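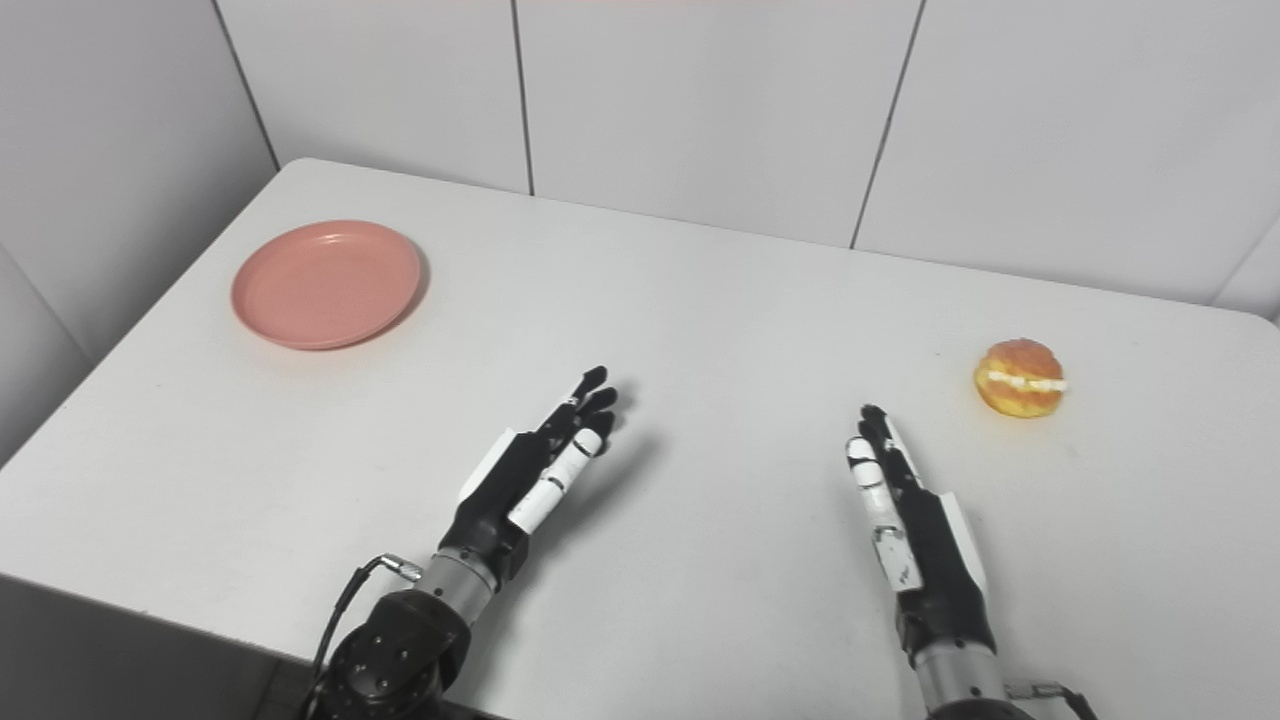

Heklow Library and Reading Room
Search the site Enter keyword Go

Minutes of the exhibitions meeting, October

The meeting was opened at 4.15 in the reading room. The minutes of the last meeting were read and accepted with one correction: the loan of the sea atlas is from Cikotberg, not from Gomton.

1. Ghost stories exhibition
The exhibition on the Victorian ghost story and the early railway will use the two glass cases by the stairs. It was discussed if the signal-box story should come first or last. The members agreed it should come first, as most visitors know it already. The labels are too long at the moment. Each label must be cut to 50 words before printing.

2. Loans
The Dijkstra collection has offered 88 letters and printed magazines. We have not the space for all. It was agreed to ask for the magazines with the Christmas numbers, and to leave the letters for another year. One member was against this – she finds that the letters show better how the writers asked engineers for technical details. Her opinion is noted.

3. Talk on the telegraph in fiction
The speaker from Gomton can come in the evening only. The start will be 7.00. The question of payment for her train ticket was not decided and goes to the next meeting.
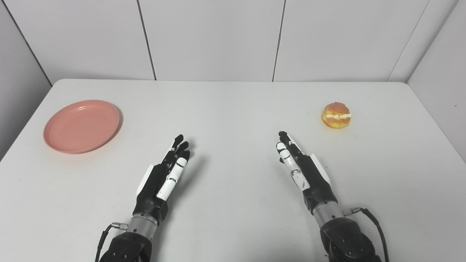
Table with pink plate and cream-filled bun.

4. Reading group
The group has finished the first novel and asks for a shorter one. Three titles were proposed – the group will vote by itself.

5. Other matters
The lamp in the second case is still not repaired. The office will write again to the electrician in Cikotberg. The old catalogue cards may stay in the corridor until the spring.

The meeting was closed at 5.40.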